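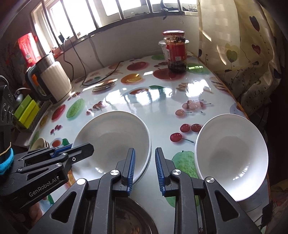 Figure 4. White bowls on a round table with fruit-print oilcloth. Electric kettle standing further back, left.

4.2 Stacking and the table surface

Households were asked to leave the table as it would normally be, and most did. 30 households, 110 table sessions, one dropped (the household had guests and the crockery was borrowed), so 109 in the analysis. Sessions capped at 15 minutes. Coding followed the sheet in Appendix B, with the colour column added in March after the pilot.

Three states were coded for bowls. Single: bowl directly on the cloth, nothing in it or under it. Nested: bowl in another bowl of like shape. Mixed: bowl in or against a vessel of a different shape or material. The wide shallow bowl in Figure 4 has a second rim showing under it and goes down as nested. The deeper one on the right is its own entry. Shape is recorded seperately from state, a point missed by one coder in the first batch and corrected throughout.

Plain white was the usual choice for everyday bowls in our sample. Participants' reasons were practical. Replacements are easy to match, and a set with a gap in it doesn't look like one. Ermelinda Figueiredo's earlier interviews in the Dadar flats found much the same, although her participants talked more about inheritance and gift sets than ours did. Not followed up here.

Cloths. Oilcloth and vinyl were grouped, as coders couldn't tell them apart reliably and neither could the owners. Wipeable vs. not wipeable was the only split that held up. Wipeable cloths stayed on the table all day in most homes. Fabric cloths came out for meals and went away again. Patterned wipeable cloths were prefered to plain ones, and the reason given was crumbs, which show up less on a pattern. Glare was mentioned as a nuisance, mainly by people whose table stood near a window.

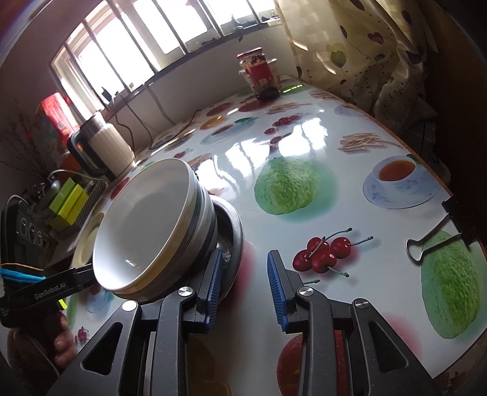

Mixed stacks are the difficult category. Américo Barros, working from the Coelho kitchens, treated them as a failure of sorting, something caught halfway between the table and the cupboard. We don't think that fits. Take the white ceramic bowls resting on and partly against a stainless steel bowl, with a white plate on edge to the left of them. The bowls are neatly nested, rims showing as thin grey bands down the side. It is only where ceramic meets steel that the order gives out. Coded mixed for the lowest contact, nested for everything above it. The printed cherries and the big green pomelo on the cloth are clear of the pile, and that mattered for the coding of free surface: printed fruit counts as bare cloth. Obvious, but two coders working from small prints needed telling.

Steel under ceramic was reported as a deliberate choice by several participants. Steel doesn't chip, so it goes at the bottom. Others said they had never thought about it. Plates on edge came up less often, and mostly when a stack of bowls was there to lean them near. We have no good term for this. "Parked" was used in the Noso notebooks and is kept here for want of a better one.

Limits. Table sessions only, no cupboards or sinks. What people said about thier habits was not checked against anything. Small appliances left on the table (kettles mostly) were logged as fixed objects and are dealt with in 4.3.

Nornora Papers on the Home | Contact the editors | © the authors | Back to top

We use cookies to remember your reading settings. Accept | Manage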